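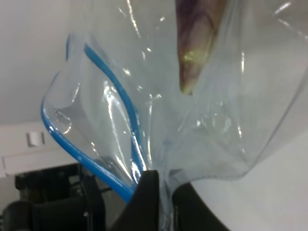
Home | Kitchen | Pantry | Freezer | Contact

How to Freeze Fresh Berries

Posted in June by the Siltano Kitchen desk
Last updated: June

Rinse the berries in cold water and pick out any soft ones. Spread them on a towel and pat dry. Wet fruit freezes into a block.

Line a baking sheet with parchment and lay the berries in a single layer. Freeze for 2 hours, until hard.

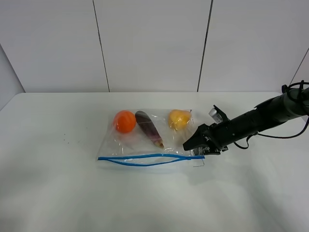
Clear zip-top bag with a blue seal, open and lying flat.

Label the bag before you fill it. Pour in the berries, press out the air and close the seal. Lay the bag flat in the freezer.

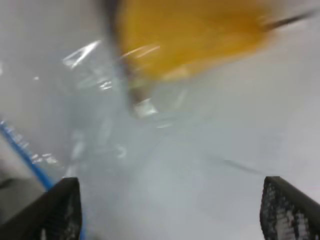
Use the berries within 10 months. For smoothies and muffins, add them straight from the freezer. For pie, toss them with a little extra cornstarch and bake 13 minutes longer than you would with fresh fruit.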